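Nuldale Guest Rooms for Families of Patients
Progress report to the Stunthorpe Fund
Period: first half of the grant year
Prepared by: Tayla Cartwright, house coordinator
Date: 09/03/2025

Dear Mererid Gronow,

I send you the report for the first half of the grant year. I follow the same order as in our application, so it should be easy to compare the two.

1. Stays and nights

From April until the end of August we gave 400 nights of lodging to relatives of patients at the Nuldale hospital. These nights were used by 79 families. In the application we promised 555 nights for the full year, so we are ahead of the plan. I don't expect the second half to be as busy, as the children's ward will close for repairs and part of its patients will go to Brarnov.

The longest stay was five weeks, a grandmother and her two grandsons. Most families stay between three and six nights. We had to refuse eleven requests, all of them in June, when the house was full. For four of those families we found a room in the parish house in Azar, and the hospital driver agreed to take them there in the evening.

2. Money

The largest cost was again the laundry. The contract with the old laundry ended in May and the new price per kilogram is higher than what I wrote in the budget. We spent 2,494 on laundry and cleaning in this period, and this is over the budget line by a little more than a tenth. The heating line is almost untouched, so I ask for your permission to move the difference from heating to laundry. The table with all lines is in the attached sheet.

The kitchen line is spent in full. The second refrigerator was delivered in July, after two delays from the seller. Families now have one shelf each with a number on the door, and there are fewer disagreements about food.

3. Staff and night duty

We have two paid persons, both part time, the same as last year. The night telephone is still my biggest worry. In the application I wrote that a person would answer until midnight every day. In practice we managed this on most days, but in July the phone was covered only until ten. I have now a third person for the phone, and she starts her training this month.

4. What families told us

Each family receives a short form when they leave. Around half of them fill it in. The most frequent request is for a later check-in, then for a quiet place to make calls - the corridor carries every sound. We changed the check-in to nine in the evening. For the calls I have no good solution yet, maybe the small storage room on the first floor, if the fire inspector allows it.

Some families also wrote that the printed directions from the hospital are difficult to follow in the dark. I made a new sheet with a bigger map and it is now given out at the ward desk.

5. Bedrooms

The bedroom line paid for mattresses and for bed linen. We chose one color for all fitted sheets, so that they can be washed together and used on any bed of the same size.
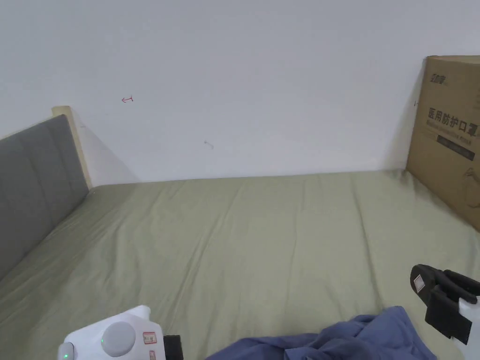

The sage-green sheets and a gray headboard.

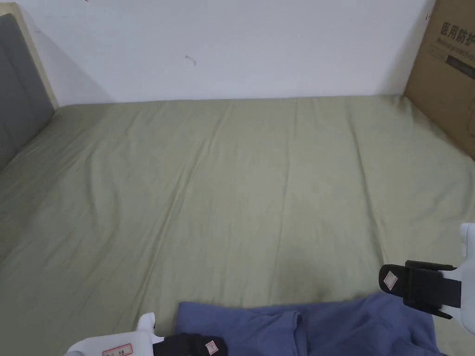

Can the rooms be used also by families of outpatients?

At the moment only when the treatment lasts three days or more and the ward confirms it in writing. We would like to make this rule softer next year, if the number of nights allows it.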